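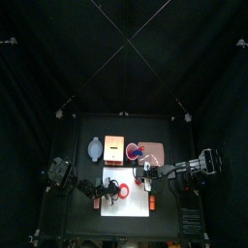

3. Objects and table layouts

3.1 Choice of objects

The Trevley set is made up of small things that a household might leave on a table and later put away. We divided it into holders and loose items. A holder is anything that could reasonably take something else in it or on it: a tub, a box, a cup, a tray, a board. A loose item is anything small enough to go into or onto at least one holder. The division was made before any layouts were drawn up and was not changed afterwards, although, as Section 3.4 explains, a few objects sit awkwardly on either side of it.

We did not try to match the contents of any particular room. Earlier work on putting away has mostly used full kitchens or children's playrooms, where each object comes with a strong expected home. A fork goes in the cutlery drawer and a book goes on the shelf, and people who are asked about them mostly agree. We wanted a set in which some items have an obvious home on the table, some have several that would do, and some have none. Plain shapes were useful for this. A ring or a block says very little about where it should live, and the person doing the tidying has to decide on other grounds, such as colour, size, or how near the closest holder is.

Objects were taken from three sources: kitchen goods, children's play sets, and stationery. We left out anything breakable, anything with a sharp edge, and anything heavy enough to tip a holder when placed on its rim. Fabric items were tried at an early stage and dropped. A cloth can be folded, laid flat or bundled up, and participants spent more time on that choice than on where to put it.

3.2 Back row and front area

Every layout has two zones. The back row runs along the far side of the table and is kept for holders and for any item already put away in one. The front area is where the loose items lie, together with a board in those layouts that have one. The tabletop and the surroundings are black throughout. Trials on a pale table gave more trouble with white objects, which participants overlooked when they were asked to name what was still out.

Figure 2. A layout of the mixed type. Back row, left to right: pale blue oval container, light wooden box with a slot in the top, pink-rimmed cup with a blue and red utensil, pink tray. Front area: white board with a red ring and nearby small items.

The layout in Figure 2 has most of the features we discuss in this section. The back row gives four different answers to the question of what a holder is. The oval container will take nearly anything from the front area. The wooden box has a narrow slot, and so invites thin things and turns away the rest. The cup is already in use, with the utensil leaning out over its rim. The tray has rounded corners and a flat, open form, so that an item placed on it is tidied in one sense and still in plain view in another.

Order along the back row was drawn at random for each layout, with one restriction: two holders of the same type were never placed side by side. In early sessions neighbouring tubs were treated as one large tub, and it became hard to say which of them a person had meant.

In the front area we controlled only whether an item lay on the board or off it. In Figure 2 the red ring is on the board, while the small pink block stands just to its left and the small orange cylindrical object just to the right of its lower edge. Items close to an edge in this way turned out to be the most informative in the study. Participants who saw the board as a place in its own right tended to leave the ring alone and clear the items beside it. Participants who saw the board as one more thing to be cleared usually began with the ring.

3.3 Layout types

We drew up 689 layouts and sorted them into three types.

Matched layouts have at least one holder that goes with each loose item by use or by kind. A spoon lies in front of a cup that already holds spoons, or a peg lies in front of a pegboard. They were included mainly as a check that the instructions had been understood.

Mixed layouts, such as the one in Figure 2, have holders that would accept the loose items but offer no single best home for them. The pink block might go on the pink tray because the colours agree. It might equally go in the blue container, or stay where it is if the board and the things beside it are taken to be somebody's unfinished work. All three answers were given for layouts of this kind, and we do not regard any of them as a mistake.

Crowded layouts have more loose items than the holders can comfortably take. We used these to see what people do when the row fills up. Some stacked items on the tray, others made a neat line in the front area and called that finished, and a few took the contents out of the cup to make room and then had to find a place for what they had removed.

The types were not equally frequent. Mixed layouts form the largest group, crowded layouts the smallest. Crowded layouts took a long time to set up in the same way twice, and we preferred fewer of them with positions we could trust.

3.4 Objects that do not fit the scheme

Flat boards gave the most difficulty. We classed a board as a holder, but it stands in the front area and is never part of the back row, and several participants asked whether they were allowed to move it. We told them that they could move anything. Most then left it where it was. In the analysis a board counts as a holder if an item was placed on it during the session and as part of the table if not.

Slotted boxes were a smaller problem. The slot is a clear instruction about size and gives hardly any guidance about kind. One participant in the Hirisik sessions posted everything that would go through it, and said that a box with a slot is for posting. Another would not use the box at all, on the grounds that it would be hard to get anything out again. We kept the boxes in the set for this reason, but their results are given separately in Section 5.

Rings raise a third point. A ring can be put in something, laid on something, or hung over something. Our record sheet had only the first two at the beginning. A line for hanging was added after the pilot, and the pilot sheets were not used further.

3.5 Procedure

The study had 20 participants, all adults, none of whom had seen the objects before. Sessions were held in October at two sites, Hirisik and Warnik, with the same objects and the same table height. Each participant was given a layout and asked to say, for every item in the front area, where it should go and why. They were free to handle the objects, and could change an answer until they said the table was done.

The wording of the request matters a good deal. "Tidy the table" led people to empty the front area completely. "Put these things where they belong" led to longer pauses and more items left alone. We settled on "Make this table ready for the next person", which avoids both words and which participants found easy to follow. It does bring in a person whose needs have to be guessed, and some reasons given in the sessions refer to that person directly, for example that the next person would want the board clear.

Answers were written down by one researcher and checked by a second against the final state of the table. Where the spoken answer and the final placement differed, the placement was used and the spoken answer kept as a note. The sessions gave about 3000 placements. Of these, 475 were marked as unassigned, meaning that the item was left in the front area and the participant gave no reason for leaving it. Items left out for a stated reason were coded as placed.

3.6 Coding of reasons

Reasons were coded under use, kind, colour, size, nearness and habit. A reason could carry more than one code. "It's pink and it's small enough" was coded as colour and size. Habit was kept for answers that referred to the participant's own home, such as "we always have a bowl for bits", and was found more often in the mixed layouts than in the matched ones.

We followed the Whitfield coding guide for use and kind, with one change. The guide treats a utensil standing in a cup as stored. In our layouts it was not always clear to participants whether the cup was the home of the utensil or only where it had been left, and they dealt with it in both ways. We therefore coded a filled cup as stored only when the participant added something to it or named it as the place for such things. Where they passed over it without comment, the cup and its contents were left out of the counts for that layout.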